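MEDIA RELEASE
December 30, 2025

Kelville bowl library opens to all households in February

Party season coming up and nothing to serve the salad in? Kelville residents will soon be able to borrow tableware free of charge, under a scheme run by Jondora Community Reuse from its Vendow Street shopfront. Doors open first week of February. No membership fee, no deposit for locals.

Plates, cups, jugs, serving bowls - enough for a gathering of 50. Loans run 7 days. Bring it back rinsed please, full wash is done on site.

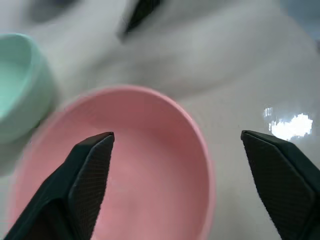
Neighbours on Vendow Street have asked whether late returns will be fined, and Jondora says no, though a reminder will go out by text and repeat offenders may have to wait there turn.

The trial ran for 4 weekends with nearly 90 bookings. Kids birthdays mostly, a few wakes, one street barbecue. Breakages low. Colours get mixed up between sets and that's fine, borrowers didn't seem to mind.

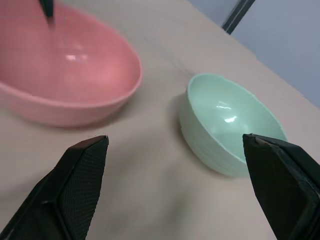
We used to buy throwaway plates every single time and then feel rotten about the bin, wrote one borrower in the trial feedback book, adding that longer hours on Fridays would help.

Shelving and the dishwasher were paid for by Ersoy Hardware. Donations of plastic and enamel tableware are welcome at the shopfront from mid-January, clean and uncracked. No glass at this stage.

Bookings - in person or by phone, online form to folow.

Media enquiries: Jondora Community Reuse, Vendow Street, Kelville

ENDS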